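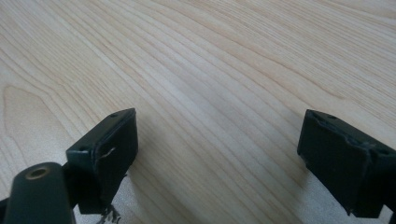 Tabletop, left of center, where the grain comes to a point.

Ticket: Color transfer from red knit onto table finish
Product: Testier table, pale finish
Opened: March 9, 2022
Customer: Nokuthula Du Plessis
Handled by: Zanele Mabaso, Sescombe support
Status: Closed, table finish OK, textile at fault

Original message from customer

I bought the Testier table from you in January and use it for folding and sorting laundry. Over the weekend I left a red knitted piece on it while it was still damp from the wash. When I picked it up there was a pink patch on the wood the size of my hand. I wiped it with a dry cloth and it got lighter but did not go away. I have not put anything else on it. Is this the wood, the finish, or the knit? I don't want to sand it if I don't have to.

Support, first reply

Please don't sand it. The finish is thin and sanding one patch will leave a dull spot that is harder to fix than the dye.

Can you tell me three things: how long the knit was on the table, whether you have used any oil, wax or spray on the top since delivery, and whether the patch feels any different from the wood next to it when you run a finger over it.

Customer

Almost 28 hours. I put it down Saturday morning and forgot it. No oil or wax, only a damp cloth now and then. The patch feels the same as the rest, smooth.

Support

Smooth is good. If the finish had lifted or softened you would feel a slight drag or a raised edge. It sounds like loose dye sitting on top of the finish and a little way into it.

Step 1. Mix 2 teaspoons of plain dish soap into 1000 ml of lukewarm water. Wring a white cotton cloth until it does not drip. Wipe along the grain, not across it, and turn the cloth to a clean side each time it picks up color. Dry with a second cloth right away. Do not use bleach, vinegar or a melamine sponge.

Step 2. Leave the table alone overnight and check it in daylight.

Customer

Did step 1 twice. The cloth came up pink the first time and only faintly the second. In daylight I could still find the patch if I looked for it from the window side, but my sister couldn't.

Support

Repeat step 1 once more. If there is still a tint after that, use the gray pad from the care kit, the one marked 4000, with a few drops of water and no pressure beyond the weight of your hand. Ten strokes along the grain, then stop and wipe.

Separately, I'd like to know whether the knit is still giving off color, or the same thing will happen again. Press a damp white cloth against it for a minute in two or three places, including somewhere it folds.

Customer

Used the pad, ten strokes. The patch is gone as far as I can tell, and the sheen looks even with the rest when the light is low.

The knit did leave pink on the white cloth, more from the creases than from the flat parts. I washed it again on its own, cold, and hung it up to dry near the rack.

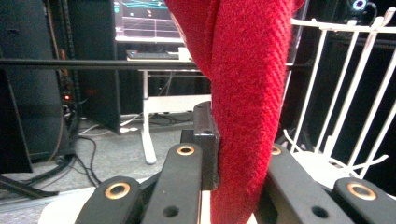
It gets twisted up when it hangs and the thick part at the top takes longest to dry, so I have been shaking it out and turning it. The label says Brurkdale and "wash with like colors," nothing about dye. Should I use one of those dye catcher sheets?

Support

A sheet won't hurt, but it only catches what is in the water and does not stop the knit from bleeding later. Two or three more cold washes alone usually do more. Some people use a fixative, and Venter sells one, but I have not tried it on a knit and can't tell you how the fabric will feel afterward. Ask them before you buy.

Until the white cloth test comes back clean, keep it off the table when damp. Dry contact for an hour or so is fine.

Customer

Third wash done. White cloth is clean on the flat parts, very slightly pink in one fold. I'll do one more. You can close this.

Resolution notes (Z. Mabaso)

Finish intact according to customer, no lifting, no replacement top needed. Dye removed with soap solution, three passes, then 4000 pad. No charge. Care kit pad used, sent customer one spare.

Care sheet for Testier says "wipe up spills" but has nothing on damp textiles. Passed to product team to add a line. Reopen if the patch comes back after the next cleaning.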